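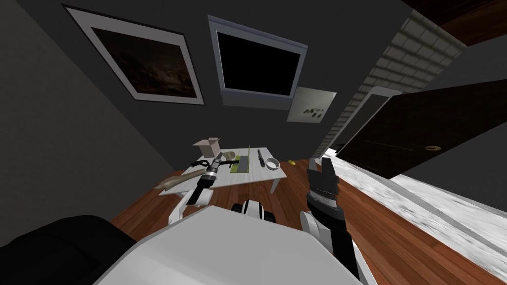
A reader in Norneck wrote to say that all confidence votes are theater, that the whips know the number before anyone stands up, and that a guide to following one is a guide to wasting an evening. I half agree. The result is usually known. What usually isn't known is what the government paid for it, and you can get a fair idea of that from your couch if you ignore most of what you're told.

How to follow a confidence debate without being played

What you need: the order paper, a seat list by party, the last division list, and a pencil. Skip the party newsletters. Skip the live blogs too, at least until the vote is over.

Step 1. Find out what is being voted on.

Read the motion itself. It's often one sentence long. "Confidence in the government" can mean the cabinet as a whole, one minister, or a bill the prime minister has decided to stake the job on. Commentators blur these together, and the speakers are happy to let them. If the motion is tied to a bill, read the title of the bill and ask why it couldn't pass without the threat.

Step 2. Look up the threshold.

Some assemblies need a majority of all members. Others need only a majority of those who show up and vote. In a chamber of 80, the first rule means 41 votes, full stop. Under the second, if 17 members stay away or abstain, 63 are left and 32 is enough. So when a member tells the cameras she "could not bring herself to support the government" and then abstains, check which rule applies before you admire her. Under the second rule she may have helped it survive.

Also check what happens on a tie. Don't assume the speaker breaks it.

Step 3. Make your own count before the speeches.

Write down every party and its seats. Put each one in a column: for, against, won't say. Be stingy with the first two. A leader's promise on behalf of a group is a guess about other people's behavior, and groups that have split once tend to split again. Take the last close division and mark anyone who broke ranks.

The regional lists need the most care. In the Endcombe assembly, the Drumora members have announced they were "undecided" before every confidence vote I've followed, and they have voted with the government each time. I put them in the first column now. You'll have your own version of Drumora.

Step 4. Listen for the price.

Most of the debate can be played at low volume. The opposition will call for elections. The government will say this is no time for instability, whatever time it is. Turn it up when a small party speaks, and write down anything with a place name or a sum of money in it. A bypass, a hospital wing, a delayed audit. The Lumenta harbor subsidy was first mentioned in a late speech on a confidence motion, by a member who had 20 minutes and used most of them on national honor. The subsidy got one line.

Be suspicious of vague wording as well. "We have received assurances" means there is something you haven't been shown.

Step 5. Watch the clock, a little.

Votes set for midnight rarely start at midnight. A short delay is ordinary. Once it gets to 40 minutes, people like me start inventing reasons for it, and you should discount every one of them until there's a division list.

Step 6. Get the division list and compare.

The headline number is the least useful thing in it. Go name by name against your count. Mark the absences, and see whether they were paired with somebody on the other side. If your count was off, find out where. Mine usually goes wrong in the "won't say" column, where I'm too generous about people's nerve.

Step 7. Put the list away and take it out again in a few months.

This is the step people skip. Check who has a new committee chair or a junior ministry, and whether that bypass turned up in the budget. Some of it will be coincidence. I can't give you a rule for telling which, and I'd be wary of a pundit who offers one.

As for the reader in Norneck: send me your count before the next one, and I'll send you mine.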